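Torneo escolar de Holora

El Torneo escolar de Holora es una competición anual de balonmano en la que participan equipos de centros de enseñanza secundaria de la comarca de Holora y de los valles vecinos. Se juega entre febrero y mayo, casi siempre en sábado por la mañana, y lo organiza la liga comarcal Treditik, que se ocupa también de los arbitrajes y de publicar el calendario. En los pueblos de la zona se le llama sencillamente «el Escolar», y es raro dar con una familia que no guarde en algún cajón una camiseta vieja, un dorsal o una entrada arrugada de una de sus finales.

Historia

Los primeros partidos se disputaron al aire libre, en patios de cemento con las líneas pintadas a mano, y de aquella época quedan muchas anécdotas y muy pocas actas. Se sabe que la edición inaugural reunió a cuatro institutos y que la final tuvo que aplazarse dos veces por la lluvia – cosa que en Holora, donde la primavera llega cuando quiere, no sorprendió demasiado. Con el tiempo se fueron sumando centros de los pueblos de montaña, que traían a sus jugadores en autobús desde muy temprano y que dieron al torneo ese aire de excursión que todavía conserva.

La llegada del pabellón Gomeck cambió bastante las cosas. Su pista cubierta permitió fijar un calendario estable y jugar las eliminatorias en un mismo fin de semana. La grada tiene 569 asientos y en las finales se queda corta, de modo que es costumbre que los alumnos más pequeños se sienten en el suelo, detrás de las porterías, con permiso de los árbitros y cierta inquietud de sus maestros.

Formato de la competición

Participan 18 equipos, repartidos en tres grupos de seis. Los dos primeros de cada grupo y los dos mejores terceros pasan a los cuartos de final, que se juegan a partido único. Los encuentros constan de dos tiempos de veinte minutos, y en caso de empate en las eliminatorias se lanza una tanda de penaltis de cinco tiradores por equipo. Cada centro puede inscribir hasta dieciséis jugadores, y el reglamento pide que todos los convocados pisen la pista en algún momento de la fase de grupos, una norma muy querida por los padres y bastante discutida por los entrenadores.

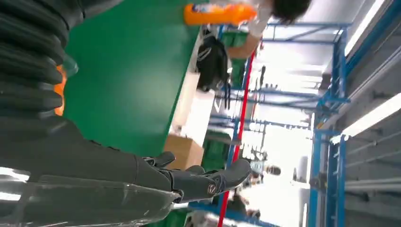 La formación de los porteros merece un apartado propio, porque es quizá lo que más fama ha dado al torneo fuera de la comarca. La llamada escuela de Holora insiste en la colocación antes que en los reflejos: pies ligeros, peso repartido y brazos listos desde que el rival arma el tiro. La mano se enseña bien abierta, con los dedos extendidos y separados, tal como los tiene la mano robótica negra de la fotografía, para cubrir toda la superficie posible sin que la muñeca quede rígida. Los ejercicios empiezan con pelotas blandas lanzadas desde muy cerca y van ganando distancia a lo largo del curso, con mucha paciencia y bastantes risas en los vestuarios.

Trofeo y premios

El campeón recibe la Copa Farooqui, que pasa de un centro a otro y lleva grabados en la base los nombres de los ganadores. Se entrega además un premio a la deportividad, votado por los propios jugadores, que en algunos institutos se celebra tanto como la copa – y hay vitrinas que lo tienen puesto en el estante de arriba. El récord de goles en una sola edición está en 108 y pertenece a una lateral zurda del instituto de Holora.

Véase también

Liga comarcal Treditik
Pabellón Gomeck
Balonmano escolar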